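쿠키 안내: 이 사이트는 로그인 상태 유지와 방문 통계를 위해 쿠키를 사용합니다. 계속 이용하시면 쿠키 사용에 동의하신 것으로 간주합니다. [동의] [설정 변경]

보조금 정산 시스템 장애 처리 기록
작성: Torbjørn Ekström, 9월

제목: 에너지 보조금 단가 변경 후 소매업체 정산액 불일치
상태: 처리 중 (원인 확인, 재정산 일부 남음)
대상: Prustell 정산 모듈, Jurdale 지역 소매업체 계정
신고 부서: Jurdale 재정국 지출관리과

1. 신고 내용

9월분 에너지 보조금 정산을 돌린 뒤 Jurdale 재정국에서 연락이 왔다. 연료 보조금 단가를 단계적으로 낮추는 일정에 따라 이번 달부터 리터당 900에서 130을 뺀 금액이 적용되어야 하는데, 일부 소매업체의 정산서에 종전 단가가 그대로 찍혀 있다는 내용이다. 정산 총액은 예산 배정액을 넘었고, 초과분 때문에 지급 승인이 자동으로 보류되었다.

재정국이 보낸 첨부 자료는 업체별 정산서와 승인 보류 화면 출력본이다. 정산서에는 단가 적용일 칸이 비어 있는 건과 채워져 있는 건이 섞여 있었다. 빈 건은 전부 종전 단가로 계산되었다.

2. 1차 확인

먼저 단가표를 열어 보았다. 새 단가는 정상적으로 등록되어 있었고 적용 시작일도 맞았다. 승인자 서명도 있다. 단가표 자체는 문제에서 제외했다.

다음으로 업체 계정의 분류 코드를 확인했다. 보조금 축소 일정은 업종별로 다르게 걸려 있어서 분류 코드가 없으면 단가를 고를 수 없다. 코드가 없는 계정은 기본값으로 처리되는데, 그 기본값이 작년 예산안 기준으로 남아 있었다.

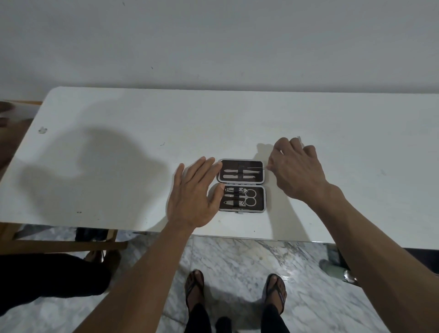
기본값을 고치면 끝날 것으로 보고 시험 환경에서 값을 바꾼 뒤 같은 자료로 다시 돌렸다. 결과는 일부만 맞았다. 분류 코드가 제대로 들어 있는 업체 중에도 종전 단가가 적용된 건이 남았다. 기본값 말고 다른 원인이 하나 더 있다는 뜻이라 티켓 등급을 올렸다.

3. 2차 확인

남은 건을 모아 보니 모두 Prutier를 통해 들어온 청구였다. Prutier는 소매업체가 판매량을 입력하는 프로그램이고, 밤에 한 번 Prustell로 자료를 넘긴다. 월말에 입력한 판매량이 다음 달 첫 전송에 실리면서 전송일이 아니라 입력일 기준으로 단가가 붙었다.

규정은 판매일 기준이다. 입력일도 전송일도 기준이 될 수 없다. 그런데 연계 설정에서 판매일 필드가 선택 항목으로 되어 있었고, 비어 있으면 입력일을 가져다 쓰도록 되어 있었다. 단가가 오래 고정되어 있던 동안에는 어느 날짜를 써도 금액이 같아 드러나지 않았다.

재정국 담당자와 통화하면서 판매일이 빠진 청구를 어떻게 처리할지 물었다. 답변은 다음과 같다.
- 업체가 판매일을 증빙하면 그 날짜의 단가를 적용한다.
- 증빙이 없으면 낮은 단가로 잠정 지급하고 차액은 나중에 정산한다.
- 이미 지급된 건은 회수하지 않고 다음 달 정산액에서 상계한다.

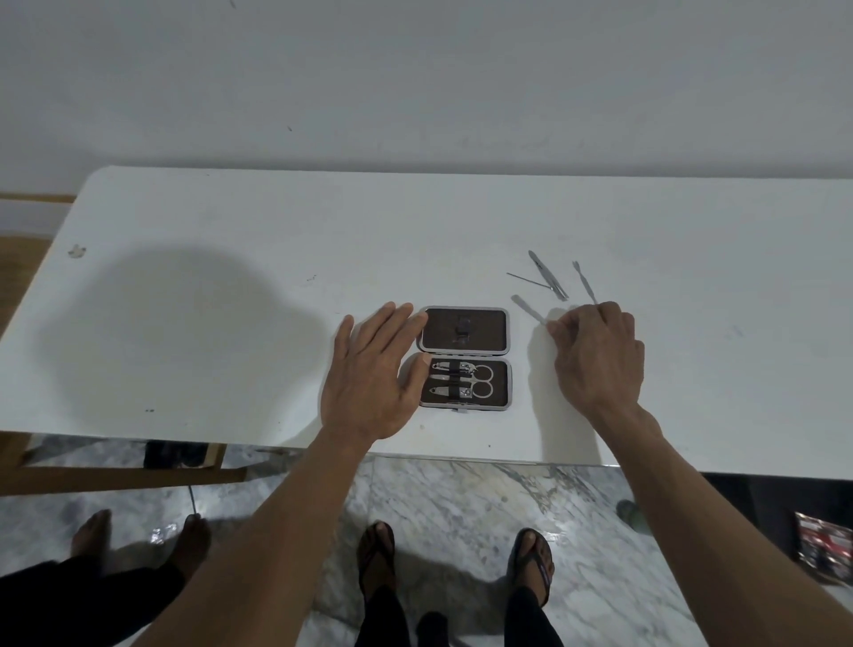

흰 탁자 위에 펼쳐 놓은 손톱 손질 도구 세트와 두 손

세 번째 항목은 구두 답변이라 공문으로 다시 받아 달라고 요청했다. 상계 처리는 회계연도 안에서만 가능하고, 업체 계정이 폐쇄된 경우에는 별도 절차가 필요하다. 공문이 오기 전까지 상계 작업은 시작하지 않는다.

4. 조치

14:20 Prustell 기본 단가를 현행 단가표 참조 방식으로 변경. 고정값 삭제.
14:45 Prutier 연계에서 판매일을 필수 항목으로 변경. 비어 있으면 전송 단계에서 반려.
15:10 시험 환경 재정산. 총액이 예산 배정액 안으로 들어옴.
15:30 재정국에 결과표 송부, 운영 반영 승인 요청.
16:05 승인 받음. 운영 환경 반영.
16:40 1차 재정산 실행. 오류 없이 종료.

반영 뒤에 Cheng 지점 계정에서 청구가 반려된다는 문의가 들어왔다. 확인해 보니 구버전 입력 양식을 쓰고 있어 판매일 칸이 아예 없었다. 새 양식을 보냈고, 그 전에 작성한 청구는 지점에서 판매일을 따로 적어 제출하기로 했다.
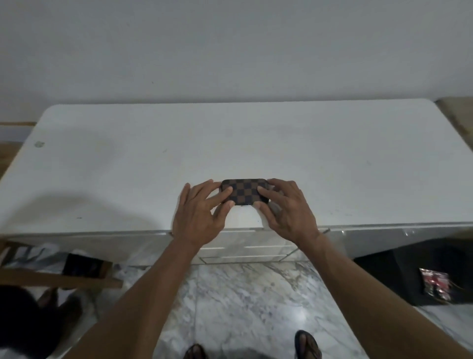
업체 쪽에서는 단가가 내려간 것 자체를 오류로 신고하는 경우도 있다. 이런 문의는 이 티켓에 붙이지 말고 재정국 민원 창구로 넘긴다. 단가 축소 일정은 예산 결정 사항이라 우리 쪽에서 설명하거나 조정할 수 있는 범위가 아니다. 정산서에 적힌 단가와 단가표의 값이 다를 때만 장애로 접수한다.

5. 남은 작업

- 판매일 누락 청구 중 증빙이 도착하지 않은 건은 잠정 지급으로 표시하고 매일 오전 목록을 갱신한다.
- 상계 처리 공문 수령 후 대상 목록 확정. 제출 기한은 20일.
- 정산서 양식에 단가 적용일이 비어 있으면 출력되지 않도록 수정 요청. 개발 일정 미정.
- 다음 단가 변경은 4분기 중 예정. 변경 전에 시험 정산을 먼저 돌리고 결과를 재정국과 대조한다.

6. 메모

승인 보류가 걸린 동안 지급이 늦어진 업체에는 재정국에서 직접 안내하기로 했다. 지연 이자 적용 여부는 아직 답을 받지 못했다. 답변이 오면 이 티켓에 추가한다.

로그 원본은 공유 폴더의 정산 장애 항목에 넣어 두었다. 열람 권한이 없으면 Ekström에게 요청할 것.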